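Chapter 6

Planning and Paying for a Robot Work Cell
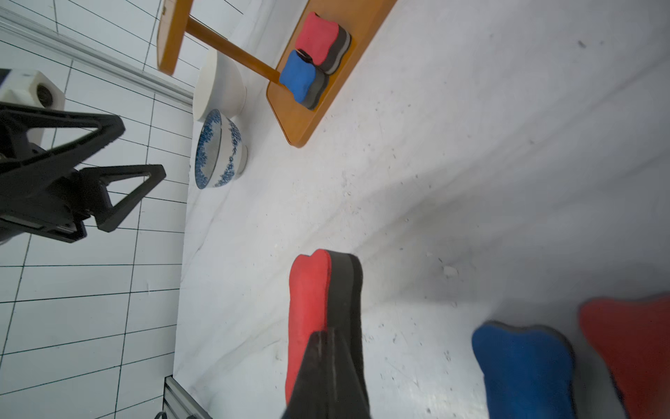 Figure 6.1 A gripper finger against a red-and-black foam sponge on a tabletop cell, with a tray, bowls and more sponges within view.

The arm is the part of a robot cell that everyone prices first. It has a catalog number and a list price, and a salesperson will send a quote the same afternoon. The rest of the cell is harder to price. Grippers, fingers, mounts, rails, cables, the table, spare parts, the objects to be handled, and the hours needed to put it all together are bought from different places at different times, and many of them never appear in the first budget at all.

This chapter deals with that first budget. By the end of it you should be able to write an equipment list for a small cell, separate one-time costs from costs that return every year, and compare two quotes that do not cover the same things.

6.1 Start with the task

A purchase plan begins with a written task. "Handle household items" is too loose to buy against. "Pick up a foam sponge from a table and place it on a tray" is better, and it becomes useful once the sponge has a size, a weight and a position. A sponge standing on its edge asks something different of a gripper than one lying flat. Foam gives when it is squeezed, so the force range of the gripper matters more than its top rating. A ceramic bowl asks for a different finger surface and a much lower closing speed.

Write down every object the cell will handle in its first year, including the ones that will be added later. Then note the heaviest, the widest, the thinnest and the softest. Those four entries settle most of the gripper specification. The arm comes after, with its payload figured as the object plus the gripper plus anything mounted at the wrist. Buyers often leave out the wrist camera and its bracket, and then find that the arm they ordered is working near its limit.

6.2 The Clovdale cell

We will follow one case through the chapter. Clovdale is a regional testing lab that wears out kitchen and cleaning goods for manufacturers. In June it set out to build a two-arm tabletop cell to take over some of its handling work. The lab asked for quotes from two suppliers, Findia and Postma.

Findia quoted a complete cell: arms, grippers, cameras, frame, installation and 20 hours of training. Postma quoted the arms and grippers only, at 70 percent of the Findia price. On paper Postma was the cheaper supplier. The lab's staff then listed what the Postma quote left out:

Table and aluminum rail
Camera mounts and cables
Spare gripper fingers
Installation labor
Operator training
Freight

Once these were added, the two totals were close enough that price no longer decided the matter. Delivery time and service terms did. Section 6.5 works through the full comparison.

6.3 One-time and returning costs

One-time costs are paid before the cell runs. They include the hardware, freight, electrical work, safety review and setup. Returning costs are paid for as long as the cell is in use. They include software licenses, service contracts, replacement parts, test objects and the wages of the person who looks after the equipment.

Gripper fingers belong in the second group. They touch the work and the table all day, and they should be budgeted like brake pads on a delivery truck. Clovdale planned on a new set of fingers every 300 hours of running time and kept nine sets on the shelf, a number it reached from the supplier's lead time and its own schedule.

Test objects belong there too. Sponges tear, bowls chip, and trays lose their finish. Buy duplicates from the same batch when you can. A replacement that is slightly thicker or smoother than the original may call for new grip settings, and that is labor someone has to pay for.

Table surfaces are easy to forget. Scuffs and debris build up, and if a camera is used to find objects, the look of the surface is part of how the cell works. Put cleaning time in the weekly schedule and a replacement top in the three-year plan.

6.4 Space and access

Measure the room before asking for quotes. Record the distance from the table to each wall, the height of the outlets and the width of the door. An arm mounted close to a wall loses part of its reach on that side, and an operator still needs room to get to the cables behind it. Clovdale used a planning sheet from Dremport, a firm that leases lab equipment, and found that its first layout left no way to remove an arm for service without taking the table apart.

Key terms for this chapter

payload
returning cost
lead time
scope of quote
service access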